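August
Posted by Panagiotis Tzanetos

The robotics club got its table back in the second week of the month, after the summer crowd moved out. We meet in the old Mwakyusa building, which went up in 1911 and still has its original stairs, so everything heavy gets carried up by hand. It took us 2 trips and most of the morning.

Our project for the fall is bowls. The club entered the Rolomance student challenge, and the task we drew is sorting and stacking tableware by color. It sounds easy until you write down every way a bowl can be picked up wrong. The students have a shared list, and it has 39 entries so far.

We put a blue bowl and a yellow one out on the wooden table and worked on telling them apart under strong light. Shiny surfaces are the hard part. A glossy bowl picks up white streaks, and close up its color can run from pale mustard to dark olive on the same side.
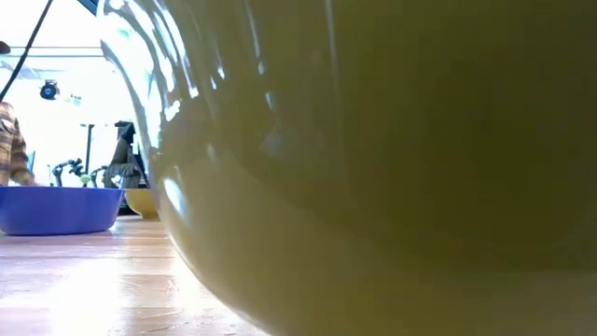
Hukisov thinks we should quit fighting the glare and pick by the shape of the rim, with color as a second check. I said the rules score color first. The reply was that the rules don't care how you get there, and I had no good answer to that.

So we will try both. One half of the club keeps the color code and fixes the thresholds, and the other half starts on rims. We compare after 4 sessions and keep whatever drops fewer bowls.

We still need someone to redo the labels on the spare parts drawers — the old ones have faded and the screws are mixed up again. Bring a marker if you have one. Doors open at 9 a.m.

Contact: use the form on the club page | © Panagiotis Tzanetos | Back to top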